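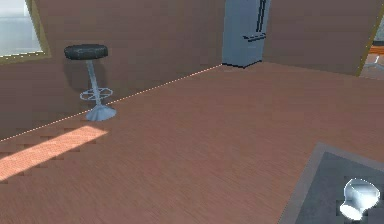

Fixing a robot that stops dead at a patch of sunlight
December 8, 2019

I lost most of a week to this one, so I'm writing up what I did while I still remember the order I did it in. If your simulated robot drives fine through a room, then parks itself in the middle of perfectly open floor and sits there until the episode times out, try this before you retrain anything!

My setup is the Castillo home scene running in Plolden, with the Dollodari navigation stack on top. The task is dull: start by the rug, go to the fridge, stop in front of the handles. Out of 200 runs, 31 ended with the robot frozen partway across. No collision, no error in the log, just a planner repeating "no valid path" (I had that line memorized by Tuesday).

Step 1. Save the obstacle map at the moment it freezes.
Don't wait for the timeout. Dollodari clears old cells while the robot sits there, and by the end the evidence may be gone. I set mine to write the map out on the first "no valid path" message.

Step 2. Lay the map over the floor plan.
The bar stool showed up where it should, and so did the fridge and the walls. But there was also a long slanted blob between the left edge of the view and the foot of the stool, right where the sun comes in from the window and lands on the floor. My depth comes from a small network that guesses it from the color picture, and it had decided that a bright slab with a soft, slightly stepped edge was a solid thing. On bad runs the blob grew out into the room and joined up with the marks around the stool, and there went the path.

Step 3. Turn the sun off and run it again.
In Plolden it's under the scene lighting settings. Keep the same seeds and the same start positions or you won't learn anything. I got zero freezes. If yours still freezes in the dark, you have a different problem and can stop reading, sorry.

Step 4. Check against true depth.
The simulator knows the real distance to every surface, so use it. Compare the two maps at one frozen frame – mine was frame 187 – and look only at the floor. True depth was flat all the way to the wall.

Step 5. Fix it.
I did two things. First I added a floor check, so a cell only counts as blocked if something rises above floor height in three frames running. Then I fine-tuned the depth network on 314 extra frames with the sun at different angles. The check alone got rid of most of the freezes, and it took an afternoon.

One warning! My first try was to raise the obstacle threshold until the blob vanished. The skinny pole on the stool vanished with it, and the next run drove straight into the thing. Fine in a simulator, awful in somebody's kitchen. Whatever you change, rerun your collision tests before you go near hardware.

I haven't tried any of this in the Skasness scene yet. It has bigger windows, so I'm a little nervous – I'll add the numbers here when I have them.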